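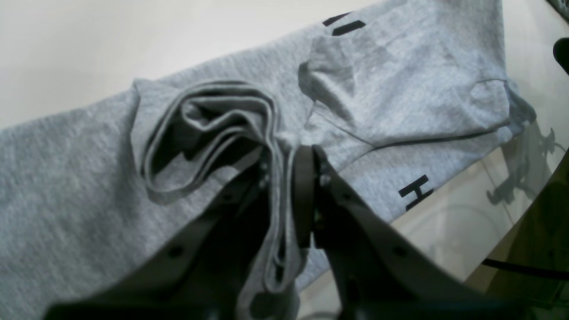

Can a Two-Finger Arm Fold the Washing? Project Report
Amber Clegg
Module: Applied Automation, final-year project

Summary

This project asked whether a single low-cost arm with a two-finger gripper can take over one household chore, folding clothes, to a standard a person would accept. The short answer is that it can fold some garments some of the time, at a speed that would not suit a home or a shop.

1. Background

Folding is often named as a job people would gladly hand over. It is also a poor match for most industrial arms, which are built for rigid parts in known positions. A sweatshirt has no fixed shape. Once it has been gripped, every part of it may have moved, and the plan made a moment earlier may no longer apply.

The question came from a placement at Brarkico, a clothing returns firm in Bovbridge, where returned items are checked, refolded and bagged by hand. Staff there were asked what they would accept from a machine. Most cared more about a flat front than about square corners.

2. Method

The arm was fixed to the edge of a table and fitted with a wrist camera. The control software, called Vallejo in this report, looks for a garment edge, picks a grasp point, lifts, and carries the cloth across to a target line. It was trained on 500 folding demonstrations recorded by hand guidance.

Testing used 206 trials across three types of garment: T-shirts, knitted sweatshirts and tea towels. A trial was stopped after 180 seconds. The fold was passed if the front lay flat and no sleeve or corner stuck out beyond the body by more than 2 cm. Garments were laid out by hand before each trial, so the harder task of picking one from a basket was not tested.

3. Results

Tea towels gave the fewest problems. T-shirts were acceptable when the first grasp landed close to a hem. Sweatshirts were the weakest group by a clear margin.

The main fault with sweatshirts was gathering. When the fingers close on thick knit away from an edge, the cloth rolls up between them and stands in a loop above the pinch point. The lift then drags creases across the body of the garment. Vallejo has no step for letting go and smoothing, so it carries on with the fold and the creases are trapped inside.

A second fault was picking up both layers when only the top one was wanted. The wrist camera cannot see how many layers are held once the fingers are closed.

Printed lettering was expected to confuse the edge finder. It had little effect. Glossy surfaces caused more trouble, as reflections of the arm were sometimes read as part of the cloth. Covering the table with a matt sheet removed most of these errors.

4. Discussion

For the returns bench, the arm is too slow and still needs a person to lay out each item. For the home, the same limits apply, with the added problem of space. An earlier student project, Narkberg, reached a similar view using a suction gripper, although it handled only flat towels.

The fingers themselves are part of the limit. A person folding a sweatshirt uses both palms to smooth as well as grip. A second arm would help, and so would a thinner fingertip that can slide under a hem.

5. Further work

Add a release-and-smooth step after the first grasp. Fit a force sensor to estimate layer count. Repeat the sweatshirt trials with two arms and the same pass rule, starting from a crumpled garment.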